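Skaltgate Planner: Frequently Asked Questions

Last updated 7/31/22

What does Skaltgate do?

Skaltgate is the planning and grasp-control software used on the Odera mobile platform. It receives a segmented view of the object from the perception module, Droven, and returns an approach path, a grip width and a lift profile. It does not control the wheels directly. Base motion is requested through the platform's own driver.

Which types of objects are supported?

Release 42 supports rigid household items and soft goods such as towels, cloths and small garments. Transparent items remain unsupported.

How does the planner handle fabric that has no fixed shape?

For soft goods, the planner does not attempt to fit a full model. It looks for a fold or raised area that both fingers can reach, closes at reduced speed, and pauses before lifting. The wrist view is then checked again.
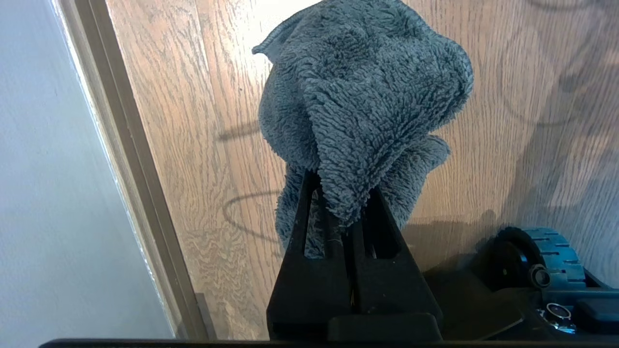 A thick, shaggy towel is among the harder cases. The pile hides the true edge of the fabric, and material gathered between the fingertips can make the grip width read larger than expected. Users who work mainly with such items should set the soft_margin value before the first run – the default was chosen for thin cloth.

Why does the planner sometimes report a hold when part of the fabric is hanging down?

A hold is reported when the fingers are closed on material and the width reading is stable for 500 milliseconds. Hanging fabric does not cancel a hold. It does enlarge the collision volume, and the planner may select a slower route near walls and baseboards.

Can shadows or glare on a floor affect segmentation?

Yes. Strong reflections on glossy floors may be marked as part of the object. Enabling the two-view check in Droven reduces this effect but adds time to each attempt.

Where are the logs stored?

Each attempt is written to the session folder with the wrist images, joint states and planner decisions. Sites that use the Nestthorpe archive should confirm that the upload service is running. Sessions are kept locally until the upload is confirmed.

What does error 387 mean?

The planner and the gripper driver disagree about finger position. Stop the session, run the homing routine and restart the driver. If the error returns, do not continue with soft goods.

Who should be contacted about access or licensing?

Requests should be addressed to Nabila Jugah, Software Support. Please include the release number and the session folder name.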